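Journal > Software > File tools

Posts Notes Downloads Links Contact

Cleaning out duplicate photos with Nallow

27 November 2019

I finally sat down with Nallow this week and I am so happy with it! It's a small program that hunts for duplicate files, and I pointed it at my old pictures folder, the one I've been copying from laptop to laptop since college. It found 3,704 duplicates. I knew it was bad in there, but wow.

The scan took 25 minutes on my machine with the default settings. I picked "Compare contents" under the Scan menu, so it looks at what's inside each file and doesn't care what the file is called — great if, like me, you have the same beach trip saved under two different names.

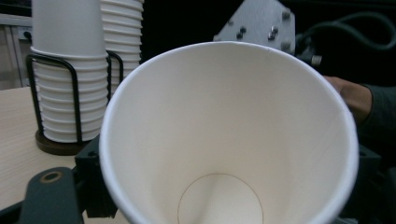

Does Nallow delete the duplicates right away? Everything goes into a holding folder first, and it stays there until you open the Review tab and click Empty.

One setting I'd change before you start: go to Options, then Folders, and check "Keep oldest copy." Mine was set to keep the newest, and that messed up the dates on a few albums (I put them back from the holding folder, no harm done). You can also skip anything under 40 KB, which gets rid of all those tiny thumbnails in the results.

I tried Tarkine back in May and liked the look of it, but it choked on my external drive every time. Nallow went straight through it! Next up is my music folder — I'm a little scared of that one.

Print this post | E-mail this post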